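How to Connect and Dress Loose Wires on a Bare Circuit Board

A bare board with a handful of loose wires is easy to damage and easy to wire wrong. Most of the trouble comes from the wires pulling on things while you work. This page covers setting up the table, sorting the wires and testing the result. It was written for the small controller boards we use in the Gronow timer project, but the steps are the same for most boards of that size.

What you need

A shallow tray big enough for the board
A multimeter with thin probes
Wire cutters and a stripper
Small cable ties or lacing cord
Masking tape and a fine marker
The wiring sheet for your board

Set up the table

Clear a space and wipe it down. A light-colored surface is best, as dropped screws and bits of wire show up well on it. Put the board in the tray with the connectors facing the way they do on the wiring sheet. Touch something grounded before you pick the board up, and hold it by the edges.

Leave the power supply off and unplugged. Check this again if you have stepped away from the table.

Sort the wires

Keep the red and black wires together in one bundle, with the ends even. Red is positive and black is ground on our sheets – check yours before you rely on it. Put a flag of masking tape on each wire and write the pin number on it. Strip 3 mm from each end and twist the strands tight.

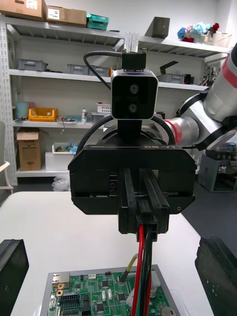
Hold the bundle above the board and let it hang straight before you connect anything. If a wire wants to curl off to one side, straighten it between your fingers first. A wire that is bent into place by its connector will work on that joint for as long as the board is in use.

Connect the grounds first, then the positives. Push each plug in by its housing and never by the wire. Leave a little slack, then tie the bundle 2 inches above the board. Trim the tie flush.

Test before power

Set the meter to continuity. Put one probe on the ground pin and touch the other to each black wire in turn. Every one should beep. Next, check between red and black. A steady beep there means a short, so stop and look for stray strands.

When everything checks out, plug in the supply and measure the voltage at the board – not at the supply. Write the reading on the wiring sheet and keep the sheet with the board.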